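Why the robot pushed too hard
A fault report for younger readers

On Wed 17 December a robot called Gakska was cleaning a toilet in a test bathroom at the Prinside workshop in Rultanau. During the test it trod on one of its own cables. It then pushed on the toilet seat harder than it was allowed to, and it kept pushing until an engineer stopped it. The engineer was unhurt. The toilet seat cracked.

Engineers write a report whenever something like this happens. The full report is long and contains many graphs. What follows is a shorter version, with the same facts in it.

What the robot was supposed to do

Gakska is a humanoid robot, so it has two legs, two arms and a head. It stands and walks on its feet. The test had four steps:

1. Walk to the toilet.
2. Lean forward and stretch one arm over the bowl.
3. Wipe the seat with a pad held in the gripper.
4. Step back.

A bathroom is a difficult place for a robot. There is not much floor, and the things on it are hard and close together. The robot has to bend forward to reach the seat, and bending forward makes it easier to topple.

You can feel this for yourself. Stand with your heels and your back against a wall and try to bend down and touch your toes. When your head goes forward, your bottom needs to go back to balance it. The wall will not let it, so you have to step forward to save yourself. (Ask an adult to stand nearby, and do it on a soft floor.) A robot has the same problem. If one part of it moves forward, another part must move back, or the feet must move.

What the cables are for

Some robots run on batteries and send messages by radio. During testing, Gakska uses cables. Some carry electricity. Others carry messages between the robot and the computers that record what it does.

A cable used this way is called a tether. It is useful, as the robot does not run flat in the middle of a test and the messages are less likely to get lost. It also has two disadvantages. It can pull on the robot, and it can end up under the robot's feet.

How the robot keeps its balance

Inside Gakska's body is a tilt sensor. It measures which way the body is leaning and how quickly the lean is changing. You have something that does a similar job inside each of your ears.

The balance program reads the sensor 200 times every second. Each time, it asks the same thing: is the body leaning where it should be? If the body has tipped a little too far back, the program moves the joints to bring it forward. If it has tipped too far forward, the program brings it back.

This is called a feedback loop. Something is measured, something is changed, and then it is measured again. An oven works in this way when it switches its heater on and off to stay at the right temperature.

A feedback loop knows only what its sensors tell it. The tilt sensor can report that the body is leaning. It cannot report the cause.

What went wrong

The robot finished wiping the front of the seat. It then had to move one foot a short distance so that it could reach the side. The foot came down on a loose part of a cable which led up to the robot's shoulder.

At first this made no difference, as the cable was slack. Then the robot shifted its weight, the slack ran out, and the cable began to pull the shoulder backwards and down.

The tilt sensor reported that the body was being tipped back. The balance program did what it was built to do and moved the body forward. The cable pulled harder. The program moved the body forward with more force. Each was now working against the other.

The arm was still stretched out over the bowl. When the body went forward, the arm went with it, and the pad was pressed down on the seat.

Force can be measured in newtons. Holding up a medium apple takes a force of one newton. The robot was allowed to press on things with no more than 25 newtons. It went past that limit and stayed past it for 15 seconds.

Why the safety check did not work

A second program is meant to watch for exactly this. It is called Opoku. It reads a force sensor in the robot's wrist, and if the force goes over the limit it tells the robot to stop pushing and hold still.

Opoku was switched on. The force sensor was working too, and the recorded numbers were correct. So the engineers had to look at what Opoku did with those numbers.

Isamu Ebihara, who looks after the software, read through 985 lines of the robot's log. A log is a diary that a machine writes about itself, with the time beside every entry. He found that the robot had two settings, called WIPE and STEP. When it was in WIPE, Opoku compared the force with the limit. When it was in STEP, Opoku did not compare them at all.

That had been done on purpose. The first version of the program was written in May, when Gakska always pulled its arm back before it moved its feet. With the arm pulled back there was nothing to press on. The arm swung a little with every step, the force sensor was jolted, and Opoku kept stopping the robot for no good reason. The check was therefore switched off during steps.

Later the team taught the robot to take small steps with its arm still stretched out. The old rule was left as it was. It had become wrong, but it did not cause any trouble until a foot landed on a cable.

Faults like this are common in machines. One part is changed, and another part, which was made to fit the old way, is forgotten.

How it was stopped

Every test has a person holding a stop button. On that day it was Mereana Hollis. She was watching the arm, saw the seat bend, and pressed the button.

You might expect a stop button to turn off all the electricity. On a fan or a saw, that is often the right thing to do. A standing robot is different. If its motors suddenly lose power, its knees fold and it falls over, and it is heavy enough to injure someone. Gakska's button does something else first. It tells every joint to stay where it is and to let go of extra force slowly. Only after the robot has been held up safely is the power turned off.

Mereana Hollis's own notes say that she waited too long. She had expected Opoku to act and gave it time to do so. The rule has since been changed. The person with the button now presses it as soon as something looks wrong, without waiting for the program.

What was changed

— Opoku now compares the force with the limit all the time, in every setting. During steps it ignores very short jolts, but it does not ignore a push that carries on.

— If the body is being pulled one way and the balance program has to keep pulling the other way, the robot stops and asks for help.

— Before each test someone walks the length of the cables and moves any loose part away from the place where the feet will go.

— Whenever the robot is taught a new movement, the team reads through all the safety rules again and asks whether each one still makes sense.

The third change is the weakest. A cable that starts in the right place can still slide while the robot is moving, and it is easy to miss a loop near the floor. Kylie Kingi is working on a way to carry the cables overhead for the whole of a test. The bathroom ceiling is low and this has not been solved yet.

Who was to blame?

The report does not blame one person. It lists the causes in order: the cable was on the floor, the foot came down on it, the balance program pulled against it, the check was off, and the button was pressed late. Take away any one of these and the seat would probably not have cracked.

Writing it down in this way is helpful to the next team. They can look for the same causes in their own machine.

Words used on this page

Feedback loop: measuring something, changing something, and measuring again.
Force: a push or a pull.
Gripper: the part at the end of a robot's arm that holds things.
Humanoid: shaped something like a person.
Log: a machine's own record of what it did and when.
Newton: a unit for measuring force.
Sensor: a part that measures something, such as tilt or force.
Tether: a cable that joins a robot to something else while it works.

Something to try

Tie a piece of string loosely round a friend's wrist and hold the other end. Ask your friend to shut their eyes and keep that hand still in the air. Pull the string very gently, and then let it go slack. Watch which way the hand moves when the pull stops. Write down what you think the muscles were doing just before that.
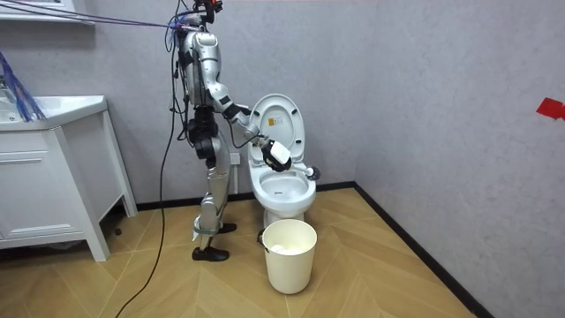 Theresia Koller
Technical writer, Prinside

Gakska at the toilet, with the pad in its gripper and a cable running across the floor. Theresia Koller writes the workshop's fault reports and the shorter versions for schools. The report this page is taken from was checked by Huia Gilchrist, who is in charge of safety for the bathroom tests.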